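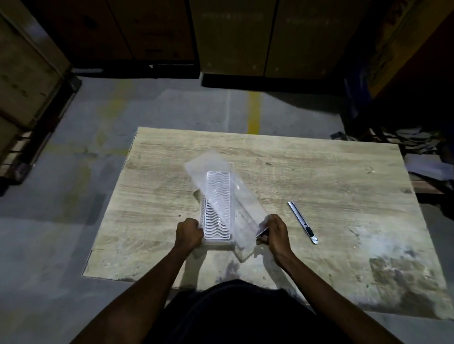

Paid participants for bench task recording (packaging and hand tool work)
Birport warehouse site
Posted 26 July 2024

Gultura is recruiting participants to record manual bench tasks for Clirnance, a training set used to teach robot systems two-handed work. Participants perform ordinary warehouse jobs at a table while wearing a head-mounted camera. The recordings show the hands, the item and the work surface from the wearer's point of view. No robot is operated by participants at any stage.

The current round covers opening, unpacking and repacking consumer goods, and the handling of small hand tools. There are 23 places. Previous experience in a warehouse, stockroom or packing line is useful but not required. We are looking for people who work at a normal pace and do the job the way they would do it if no camera were running.

The work

Each participant completes 180 recorded episodes over the course of the engagement. An episode is one task from start to finish: pick up the item, carry out the instruction on the task card, set the item down, and withdraw both hands. The task families in this round are:

Rigid plastic packaging: opening clamshells and blister packs, removing the product, separating the insert, closing the pack again where the design allows it.

Cartons: cutting tape, folding flaps, flattening empty boxes, rebuilding flat boxes.

Film and bags: opening heat-sealed bags, tying and untying, removing stretch film from small items.

Hand tools: picking up a utility knife, extending and retracting the blade, changing grip, passing the tool from one hand to the other, placing it back on the table.

Task cards state the goal and the starting position of the items. They do not state which hand to use, which edge to open first or how to hold the item. Variation between participants is wanted. If a pack does not open on the first attempt, continue. Failed attempts and corrections are kept in the set and labeled as such, and they are paid the same as any other episode.

An episode is rejected only for one of the following: the hands leave the camera view for most of the task, the wrong item is used, the participant speaks a name or other personal detail aloud, or the camera has shifted on the head and points away from the table. A rejected episode may be repeated in the same session. Time spent on repeats is paid.

Recording conditions

Sessions are held in a working storage area with pallet racking and a concrete floor. The tabletop is low and set close to floor level for part of the work, so participants should be comfortable sitting on the floor or on a low cushion for up to 40 minutes at a time. A standard-height bench is used for the carton tasks. Anyone who cannot sit low may apply for the carton family only and should say so in the application.

Lighting is left as it is in the building. Labels and backgrounds are not cleared between takes.

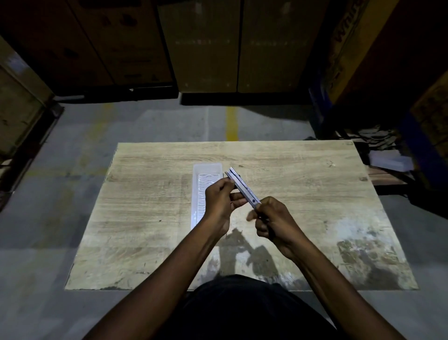

Hand tool episodes are short, and many of them involve no cutting at all. A typical card reads: "Pick up the knife. Extend the blade two stops. Retract fully. Set down to the right of the tray." The grip change in the middle of this sequence is the part of most interest to the people building the model, so please do not rush it, and please do not exaggerate it either.

Blades are changed by site staff only. Cut-resistant gloves are available on request for the carton tasks. Gloved and bare-hand episodes are logged separately, and a participant should not switch between them within one batch of cards.

Equipment

The head camera is mounted on an adjustable band and connects by cable to a recorder worn on the belt. It fits over most glasses. Long hair should be tied back so that it does not fall in front of the lens. Wear a plain shirt without large print. Short or long sleeves are both acceptable, but loose cuffs that cover the fingers are not. Rings, watches and bracelets must be removed before recording. Visible tattoos on the hands or forearms do not exclude an applicant, but they will appear in the recordings, and the consent form has a separate line for this.

Schedule and pay

The engagement runs for 9 sessions of three hours each, with 20 episodes planned per session. Morning and afternoon slots are offered. A participant chooses one slot and keeps it for the whole engagement. The first session includes a paid safety briefing, camera fitting and two practice cards that are not counted.

Pay is $179 per completed session, issued after each session and not held until the end. A participant who withdraws partway is paid for every session attended. A session cut short by equipment failure on our side is paid in full. Travel is not reimbursed. Parking at the Birport site is free, and the bus stop is on the same road as the east gate.

Who can apply

Applicants must be 18 or older, able to use both hands, and able to read short instructions in English. Left-handed applicants are strongly encouraged. The previous round had too few of them, and six places in this one are reserved.

Current employees of Gultura or of Karagiannis, which operates the building, are not eligible. People who took part in the January round may apply again for hand tools but not for rigid packaging, as the same product types are in use.

Applicants with a recent hand or wrist injury should wait until they have been cleared for normal work.

Consent and use of the recordings

Recordings contain video and motion data. Audio is recorded for synchronization and removed before the files leave the site. Faces are not normally in view; where one is caught, for example in a reflective pack, it is blurred during review. Files are stored under a participant code. The list linking codes to names is held apart from the recordings and deleted 12 months after the last session.

The finished set will be licensed to outside research groups and companies developing manipulation systems. Participants who do not agree to outside licensing should not apply, as the recordings cannot be split by user once the set is assembled. Individual episodes can be withdrawn on request up to 30 days after the session in which they were made. Payment is not affected by withdrawal.

How to apply

Complete the application form on the Gultura participant page and select "Birport, bench tasks." The form asks for age range, dominant hand, preferred slot, glove size and any limits on sitting low. A resume is not needed. Please do not send sample videos.

Applicants who meet the requirements will be invited to a 20-minute fitting at the site, where the camera band is tested and the consent form is read through in full. Places are confirmed in writing after the fitting. Applicants who are not placed in this round may ask to be kept on the list for the next one, which will cover kitchen and laundry items.

Questions about access to the building, session times or the consent form can be sent through the contact box on the same page. Replies are normally sent within two working days.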